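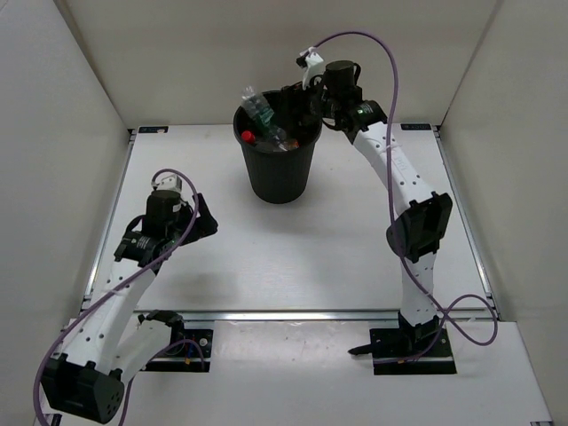
Heft 22, Seite 3

Lesezeit: 2 Minuten

28.12.2021

Die Tage zwischen Weihnachten und Neujahr haben auf Deutsch einen schönen Namen, man sagt »zwischen den Jahren«. In meiner Muttersprache gibt es dafür nichts. Ich habe heute lange überlegt, wie ich es meiner Mutter am Telefon übersetzen soll, und am Ende habe ich gesagt: die Tage, an denen man aufräumt. Sie war damit zufrieden.

Aufgeräumt habe ich wirklich. Am Vormittag die Schublade mit den Papieren, danach das Regal im Flur. Ich habe 2 Tüten Altpapier hinuntergetragen und im Hof gemerkt, dass die blaue Tonne schon voll war. Also habe ich die Tüten wieder nach oben genommen, und jetzt stehen sie neben der Tür. In den Müll kommt bei mir immer noch zu viel, was nicht hineingehört. Als ich neu in diesem Land war, habe ich alle Flaschen einfach weggeworfen und wusste nicht, dass man für manche Geld zurückbekommt. Das Wort Pfand habe ich erst im zweiten Winter gelernt, an der Kasse, und ich bin dabei rot geworden.

Zwischen den Papieren lag der alte Mietvertrag von der Wohnung in Callell. Ich habe ihn ganz gelesen, obwohl er seit Jahren nicht mehr gilt. Damals habe ich jedes dritte Wort mit Bleistift übersetzt, sehr klein, an den Rand. Bei »besenrein« steht ein Fragezeichen. Heute kenne ich das Wort, aber ich habe das Fragezeichen nicht ausradiert.

Am Nachmittag bin ich spazieren gegangen, bis zum Kanal und auf der anderen Seite zurück. Es war mild und grau. Die Bäckerei hatte geschlossen, das Lại war offen, und ich habe dort eine Suppe gegessen, mit viel Koriander. Am Nebentisch hat eine Familie über Raketen gestritten — ob man welche aus Polen mitbringen darf oder nicht. Ich habe so getan, als ob ich lese.

Zu Hause habe ich an dem Brief an die Hausverwaltung Kaston weitergeschrieben. Es geht um die Heizkosten, die Abrechnung stimmt nach meiner Meinung nicht. Den Satz mit »diesbezüglich« habe ich wieder gestrichen, er klang, als ob ich mich verkleidet hätte. Im Februar läuft die Frist ab, es ist also noch Zeit, aber ich möchte es nicht in das neue Jahr mitnehmen.

Morgen: Briefmarken, Altpapier, die Lampe im Bad.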